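Saturday at the court open day in Rainer

I got to the Rainer courthouse at ten to nine, certain I'd be the first in the queue, and there were already 13 people ahead of me, two of them with folding chairs. Wonderful! I follow appeals the way other people follow the football, and this is the one day in the year when the appeal court opens every door it has, including the judges' corridor and the robing room.

Coffee was in the entrance hall, programmes were on the side table, and the first talk began at half past nine.

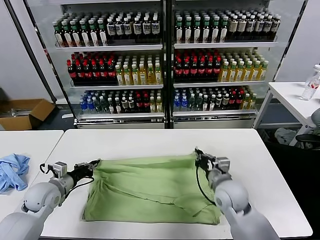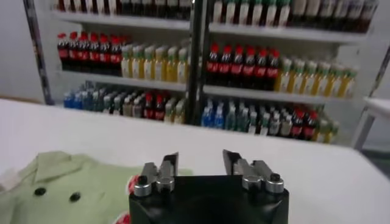
A woman ahead of me on the stairs was telling her friend that she had sat through a whole boundary appeal in this building years ago and had never worked out who was winning until the judgment came through the post. Her friend said she'd always assumed the judges made up their minds over lunch. I had to stop myself joining in (I lasted until the second landing).

The big courtroom is up there, and it's smaller than it looks in drawings. Five judges can sit at the bench, though three is usual, and the public seats are so close that you could read counsel's notes if your eyes were good. We were allowed to sit anywhere. I went straight for the lectern, naturally, and found there's a little brass lamp on it that you can tilt, and a clock set into the wood facing the speaker. Each side gets 45 minutes in an ordinary appeal, and the guide said the clock is the most feared thing in the room.

The talk was about how an appeal gets here at all. Last year the court received up to 700 requests for permission to appeal and heard 247 appeals in full. I'd never heard the figures side by side before, and it changes how you think about the ones that do get a hearing. Most requests are decided on paper by a single judge, often in a page or less. We were shown a couple of the old refusals with the names taken out, and the shortest was one sentence long. Ouch.

Then came the part I'd been looking forward to, the mock hearing. They had chosen Kundis v Manex, a quarrel over a shared drain that reached this court when I was still at school, and they ran it with a shortened script, half an hour from start to finish. Kundis owned a bakery, Manex owned the yard behind it, and the drain ran under both. Who pays when it collapses? The trial judge had said Manex. The appeal turned on one word in the old deed, "maintain", and whether keeping a thing up includes building it again from nothing.

I knew the result and I was still on the edge of my seat. The "judges" interrupted constantly, just as the real ones do, and there was a lovely moment when counsel for Manex was asked whether a man who promises to maintain a fence must replace it after a flood. Long pause. Somebody behind me whispered "yes, obviously" and somebody else whispered "no!" and we were all asked, very politely, to be quiet.

Before the result was read out we voted by show of hands, and the room went for Manex by a mile. The court had gone the other way round, partly: Manex was to pay for repairs, and the cost of the new drain was to be shared. There was a proper groan from the back row. I'm on the side of the groan, for what it's worth. I think the dissent had the better of it, and I said so to anyone who'd listen over a cheese roll.

After lunch you could choose between the cells (closed for years, very cold, very popular) and the registry. I chose the registry and would again. Everything is filed through Uvament now, the court's online system, and we were walked through a practice appeal from the first form to the listing date. The rule people trip over is the deadline: it runs from the day the decision was given, and plenty of people count from the day they opened the letter. There's a warning about it at the top of the first screen, and late requests still arrive every week.

They also explained opinion days, which cleared up something that has puzzled me for ages. The list for the day goes up at nine, but it only says how many judgments are coming and leaves out which ones. The summaries go online as each result is read out, and the full texts follow once the reading is done. So if you're waiting on a particular case you simply have to turn up and hope. I have done this four times for the same licensing appeal and I'm still waiting.

A few practical things if you fancy going next year. The front steps are steep, but there is a lift by the side entrance and you only have to ring. Bags are searched, so leave the penknife at home. The registry tour fills up first, and places are given out on the day at the table in the hall. Children got a quiz sheet and a go in the judge's chair. Grown-ups were allowed a go too, after four o'clock, and yes, I queued.

The next ordinary sitting is in November, public seats free, doors at half past nine. There's a fishing rights case on the list that I very much want to hear.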